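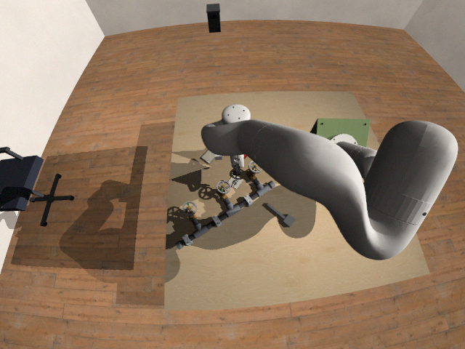

Looking after records, tapes and small gig gear at home

Most of the damage done to a home music collection happens on the shelf, in the kitchen or in the back of a car. These are the methods I use, with a few that readers have sent in since the last time this page was updated in July.

Shelving

Store LPs upright and snug enough that they don't lean, with enough slack to pull one out using two fingers. A leaning row will dish the records at the bottom end over a summer. Put a divider every foot or so. Cut-down cutting boards from a thrift store work well and are easy to wipe.

Keep the shelf off outside walls and away from heating vents. Records are heavier than books of the same width, so screw the unit to a stud before loading it. My collection stands at 1,253 LPs and the first shelf I bought for it sagged in the middle within a month. I flipped the boards over, added a center support cut from a 2x4, and it has been flat ever since.

Cleaning a record in the kitchen

Clear the counter and lay down two clean dish towels. You need distilled water, a drop of plain dish soap with no lotion in it, a soft paint pad and a microfiber cloth.

Hold a plastic jar lid over the label. Wet the pad, squeeze it until it stops dripping, and wipe around in the direction of the grooves. Go around three times, then rinse with distilled water only. Pat with the cloth, stand the record in a dish rack and leave it alone until it is fully dry. Do not use a hair dryer. Do not put it back in the old paper inner sleeve, which will be full of the grit you just washed off.

Don't use this method on 78s without checking what they are made of. Shellac is ruined by alcohol, and cardboard-core lacquers are ruined by water.

Price stickers

Warm the sticker with a hair dryer on low for 21 seconds, then lift one corner with a fingernail and pull slowly, flat against the sleeve. If glue stays behind, dab it with the sticky side of the sticker itself. Lighter fluid on a cotton swab takes off the rest from a glossy sleeve. Try it on the back first. On matte or uncoated sleeves I leave the sticker where it is.

Musty sleeves

Put the empty sleeves in a plastic tote with an open box of baking soda in one corner and close the lid. Give it two weeks. Stand them up with a gap between each, or the ones in the middle will smell the same as when they went in. Cat litter also works, as long as it is the unscented clay kind.

Cassettes

If a tape squeals, fast forward it to the end and rewind it fully before you blame the deck. If the felt pressure pad has come off, you can take one from a junk cassette with tweezers and fix it in place with a very small dot of contact cement. Let it cure overnight.

Clean the heads and pinch roller often if you play old tapes. Isopropyl alcohol is fine for the heads. For the rubber roller I use water with a trace of dish soap.

Cables

Coil them over and under, never around the elbow. Tie with a strip of hook-and-loop tape fixed to the cable itself so it doesn't get lost. Mark both ends with the length in paint pen. Sticky tape used for marking turns to goo in a warm car, and the goo comes off with vegetable oil on a paper towel.

Posters and flyers

Wall poster putty leaves a grease spot on older paper. Use a cheap frame, or corner pockets folded from plain white paper and tacked to the wall. To flatten a rolled poster, roll it the opposite way around a wide mailing tube for an hour, then leave it under books between two sheets of clean paper.

From readers

Hok-lam Mak keeps a spreadsheet of everything on the shelf, now at 2,599 entries, and writes the shelf number in pencil on a slip inside each outer sleeve. He suggests a soft pencil, with the slip out of the sleeve while you write on it. Pressing through onto the cover leaves a dent for good.

Another reader asked about sleeve protectors that cling to the cover. Those are usually soft vinyl. Replace them with polyethylene or polypropylene, starting with the ones stored in the warmest room.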